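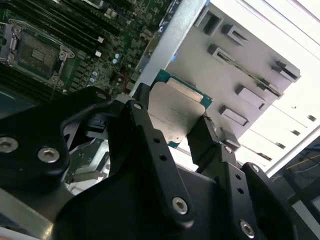
A computer processor held over an open server.

How Is a Running Race Timed?

For readers from 8 years

Imagine you are standing at the finish of a sprint. Two runners arrive side by side. Your friend says the red shirt won, and you say the blue shirt won. Who is right? To answer this, people had to learn how to measure very small pieces of time.

Watches in the hand

In the old days, every race was timed by people with stopwatches. At many school races it is still so. The timekeeper looks at the starter, who stands far away at the other end of the track. When the starter fires the gun, a little smoke or a flash comes out. The timekeeper presses the button when she sees it. She does not wait for the bang, as sound travels more slowly than light. On a straight track of 100 meters, the bang needs almost a third of a second to arrive!

The trouble with a stopwatch is the person who holds it. Your eye sees something, your brain must understand it, and then your finger must move. This is called reaction time. Two persons who time the same runner will often get two different results. For this reason there are sometimes three timekeepers for the same runner. If all three watches are different, the middle time is taken.

The starting gun and the clock

In big races the starting gun is connected with the clock. When the gun goes, the clock begins by itself, and no finger is needed.

The starting blocks in big races can also feel the push of the feet. If a sprinter pushes sooner than one tenth of a second after the gun, it counts as a false start. Scientists say that a person cannot hear and move so fast. It means that the runner did not wait for the sound.

The camera which sees only a line

At the finish there is a special camera. A normal camera takes a picture of a whole place at one moment. The finish camera looks only at the finish line, and it looks at it again and again, 1,000 times in a second or even more. Then all these thin strips are put together, next to each other, and they make one long picture.

This picture looks a bit funny. Runners may have very long feet or bent legs. If a foot stays on the line for some time, it is in many strips, and so it looks long. But the picture is very useful. The judge moves a thin line over it until the line touches the runner's chest, and reads the time.

What has to cross the line?

Not the head, and not the hand. The part that counts is the torso. This is the body without the head, neck, arms and legs. So it does not help to stretch out your arm. It can help to lean forward with the chest at the last step, but if you do it too early, you become slower or you fall down.

A small example

At the spring races in Murthorpe last April, 289 children ran. In one sprint, the two fastest girls were from Wurkham and from Ornov. On the hand watches they both had the same time, 14 seconds and two tenths. The finish camera showed that the girl from Ornov was in front by three hundredths of a second.

Try it yourself

You need a friend and a stopwatch. Start the watch and try to stop it exactly at 10 seconds. Do it five times and write down the results. Then let your friend do the same. After this, both of you can time one runner in the park, each with your own watch, and compare.

Words to remember

Reaction time: the time between seeing or hearing something and moving.
False start: a start before it is allowed.
Torso: the body without head, neck, arms and legs.

Page last changed: February 2020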